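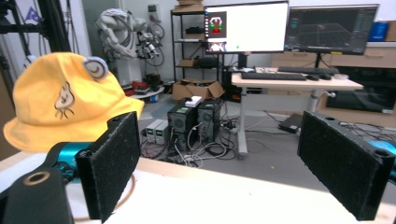 Slavica's question about where to begin in a shared room has a short answer from me, and then a long one. The short answer: begin with the table, finish the table, and only then look at the floor. I say this as a person who has done it wrong more than one time. In our room in Vulau the floor calls much louder. There are the two black computer towers standing in the middle of it, the power supplies beside them, black and white cables lying everywhere round them, and a cardboard box with its flaps open in front of the shelves. You come in the door and your hands want to go there. But look at what is on the table in the same moment: a yellow bucket hat with a face embroidered on it, and a little loop of tan cord. This is the work of one minute, if you know where a hat goes. In our room nobody could tell me where a hat goes, and there the real tidying starts.

I will try to reply to your points in their order, with your text quoted, and I have cut the parts I have nothing to say about.

Slavica Shehu wrote:

> Dear list,
>
> I have taken over the room plan for our shared workroom in the Keswood building. It is used by several people who all have different hours, and who are all tidy in their own opinion. I have read the old messages about sorting at home, but at home one person can decide. Here I cannot throw away anything that is not mine.
>
> My first question is what to do with the personal things. Tools have a place, more or less. It is the scarves, the mugs, the one shoe, the umbrella. If I put them in a box they stay in the box until the end of the world.

We had also such a box. It was a good strong box, and it is my opinion that the good strong box was the mistake. When a thing goes in a deep box it is out of the eyes, and the owner buys a new one. Now we use one open shelf at the height of the chest, near the door, and nothing on it may be stacked. If the shelf is full, I write to the room's own list and say which things are there, in ordinary words: "yellow hat with soft brim, face on the front, round blue and white patch." I do not write "hat". When I wrote only "hat", three people believed it was somebody else's hat. After a description like this one, the answer usually comes the same day.

What is not collected goes after 90 days to the charity shop. I was afraid this rule would make people angry. One person was angry, over a thermos, and it was given back to him by the shop for a small coin, so we are friends again.

> Second, how do you sort cables? We have so many. I am not a technical person and I do not dare to unplug.

Please do not unplug. I am also not technical and I have a firm rule for myself: a cable with something on both ends is not mess, it is in use, even if it looks terrible on the floor. A cable with something on one end belongs to that something. Only a cable with nothing on both ends is for sorting. With this rule most of the tangle is suddenly not my job, and I recommend it for the peace of mind.

For the loose ones, we made first a very fine system with many kinds. It was my own idea and it was a bad one. People stood in front of the boxes with a cable in the hand, reading labels, and then put it back on the floor. Now there are 2 boxes, "carries power" and "carries other things". It is not exact. My colleague Jurić, who knows the correct names of all the connectors, suffers from it. But the cables are in the boxes.

For those who want to have labels: fold the label round the cable near the plug and let the two ends stick together like a little flag. Write on both sides. Use a pencil or a proper permanent pen, not the ordinary ink pen, which goes away from the hand grease in a month.

> Third, and this is the one I really want to know. How do you keep a table empty? We clear it in the evening and at 10 in the morning there are already things on it.

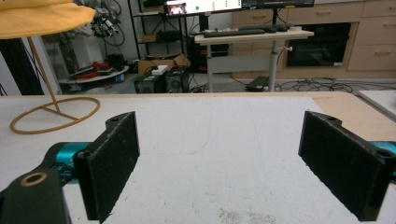 An empty table was our wish also, and I have stopped wishing it. I think a table in a shared room is a place where people put down what they carry, and it will always be so, the same as the chair in the bedroom. What we try to have instead is a table where each thing standing on it can be explained. The yellow lamp on the left, for example, with the fabric shade and the thin stand in brass colour: it stands on a ring, it takes very little place, and you can slide your papers nearly up to it. I would keep such a lamp on a table. A lamp with a heavy square foot I would not keep. It is also practical when the top is white. You notice immediately what does not belong, and also every scuff, every small patch of greyish specks, and that one thin curved line like from a pencil. I do not love this on cleaning days, but a dark top hides things and then you wash it never.

About the marks on white tops I can add something, as there was a thread in October which ended without an answer. Try in this order. A dry soft rubber, the kind for drawing. Then a damp cloth with one drop of washing-up liquid, and a dry cloth after. Then bicarbonate mixed with water until it is like yoghurt, rubbed with the finger in a place where it is not seen, and if the surface stays as matt as before, you can go on. I do not use the white magic sponges on matt surfaces. They take the mark away and leave a shiny island, and in the low sun you see only the island.

> We have also a desk in the same room, and a kitchen part, and I feel that everything walks from one to the other.

Yes, it walks! We have the same arrangement, the working table, then the white standing desk with the two monitors, then behind it the light wooden cabinets with the drawers and the oven built in. A spoon can travel this whole way in one afternoon. What helped us is to decide for each surface what may sleep on it. Sleep means to be there at night when the last person goes out. On the desk may sleep the keyboard and what belongs to it. On the kitchen worktop may sleep the kettle. On the table may sleep the lamp. Everything else may visit during the day, as much as it wants, and I do not go round at noon with a strict face.

The last person out does the round, and it takes 13 minutes if done properly. I know the number because we argued about it and then I took the time with the oven clock. The round goes in one direction only, from the kitchen to the door, with a tray. You put on the tray everything that may not sleep where it is, and you put the things off again when you pass their place. What is still on the tray at the door goes to the open shelf. Do not go back. If you go back for one cup, you begin to wash cups, and it is eight in the evening and you are still there.

> Fourth, does anybody use a written list of what is on the shelves? We have a metal shelving unit and people say they cannot find things, but I think they do not look.

I believe both are true. Ours is dark metal too and dark things disappear on it, I could show you a black object on a middle shelf that I walked past for a long time. We keep a card list called Cindex, the name is older than me in this room and I cannot explain it. One card for each shelf, hanging on a string at the side, written by hand. If you take a thing away for ever, you cross it out. If you bring a thing, you write it under. When the card is full you must copy it new, and while you copy it you find out that half of it is gone, so this is at the same time the inventory.

Two more small things about shelves. The top shelf is in every room the shelf for cardboard. I fought it, now I allow it, with the limit that the cardboard must be flat, or it must be a box with the name of what goes back in it. And a box standing open on the floor gets a note with a word on it, "in" or "out". An open box with no note is filled by everybody with everything. I found once in such a box a sandwich.

> I am thankful for any experience, also for bad ones.
>
> Slavica

I have given mostly the bad ones. May I ask something in return? You wrote in another message that in Keswood you have hooks under the edge of the table, for bags. I would like to know how they are fixed, if they are screwed or only clamped, and if people hit their knees. Our table has a light wooden rim at the edge and I do not want to drill in it before I have heard from somebody who did. A photo or a drawing would be very welcome, or the width of the hook only.

And if anybody here has a good way to wash a bucket hat with embroidery so that the brim keeps its form, please write to me off the list. I have one to ask for at home, in a different colour, and the label is cut out.

With kind greetings to all,
Ieva Ots
Vulau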